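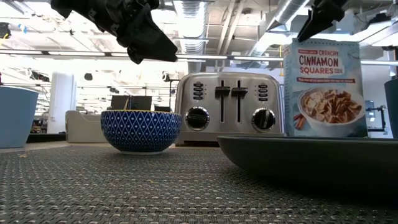
Systems and Upkeep
March | Obaidul Selvanayagam

4. Keeping the Breakfast Cell Honest

The cell, which we call Fjeld in the lab and on the parts shelf, has two arms, one table and a maintenance log longer than the rest of this paper. Earlier sections dealt with what the arms are asked to do. Our subject is the state the table has to be in before they are asked. In Figure 4, the view from table height, a crumb sits on the woven placemat near its left side. A crumb does no harm to an arm. It does a fair amount to a camera at that height, where the weave is seen nearly edge-on and anything lying on it stands up like a boulder. We now brush the mat at every reset.

4.1 Daily checks

The morning routine takes 8 minutes when done properly and two when done by the first author. Power stays off at the arms while the operator runs a hand along the cables and feels for stiff spots at the elbows. The gripper fingers are wiped with a dry cloth, then closed on a Neser feeler strip. If the strip slides out, the finger bolts get a quarter turn and the test is repeated. Most of our early failed grasps were blamed on the policy for two weeks and then fixed with a hex key.

The props have a routine of their own. The toaster is unplugged, turned over a bin and shaken – it goes back against a tape mark under its rear edge. The cereal box is replaced when its corners go soft, at which point it grips beautifully and looks like nothing in the training set.

Figure 4. The cell at table height. Figure 5. The cell as seen from the head camera. 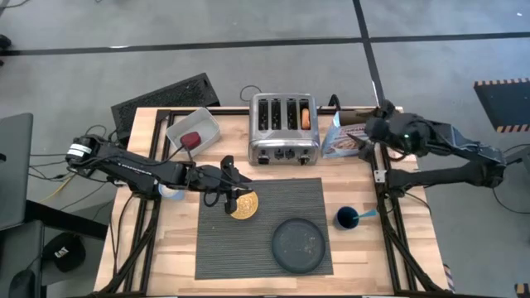
4.2 Frame and mounts

The table stands inside a frame of black aluminum extrusion, and the arms flank it from either side. Extrusion is pleasant to build with because everything can be moved. Everything also does move. The brackets, ordered from Grultberg, are marked with a paint pen across each bolt head, so that a turned bolt shows as a broken line. We check the marks after every 600 episodes, or after anyone has leaned on the table and said they didn't.

Cables leave the table on the left, toward the laptop, and are the least admirable part of the design. We tried a drag chain from Fullska. It kept the bundle tidy and pulled one connector loose five times in a month, so we took it off again. The bundle now has slack, and slack has the habits one would expect.

After any bracket work the arms are calibrated again from the frame inward, never from the table, as the tabletop can shift a little when it is scrubbed. A full pass takes over an hour. Skipping it saves that hour and costs the afternoon.

Contact: O. Selvanayagam, Fjeld cell notes | Copyright the authors | Back to top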